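Chapter 2
Containers for Small Confectionery

Last updated: May

Small sweets are rarely kept in the package in which they are sold. Once opened, they are moved to a tub, bowl or cup, and the choice of vessel affects how long they keep and how easily they are served. This chapter deals with open and lidded vessels of up to 1000 ml used on a table. Bulk bins and shipping cartons are covered separately.

Two classes of product must be kept apart in the discussion. Wrapped candies carry their own moisture barrier. Unwrapped gummies do not, and they exchange water with the surrounding air from the moment the package is opened.

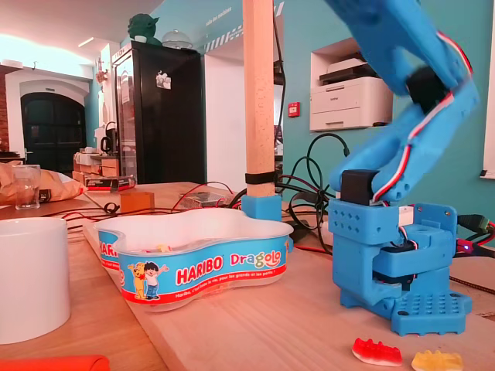
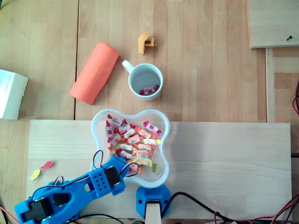

Candy on a table, in its vessels and loose beside them.

The retail tub is designed first for stacking and label area. Its walls are steep, and the contents are hard to see from the side once the level drops below the label. A shallow bowl reverses these properties: the contents are visible from above, but the exposed surface is large for the volume held. A mug holds less, 300 ml in the common size, and has a narrow opening.

Durán's term "open ratio" is used throughout for the area of the opening divided by the filled volume. A high open ratio favors access and speeds drying. Section 2.1 gives the method of measurement for round vessels. Lobed and kidney-shaped outlines require the tracing method in Section 2.2, in which the rim is drawn on grid paper and the enclosed squares are added up.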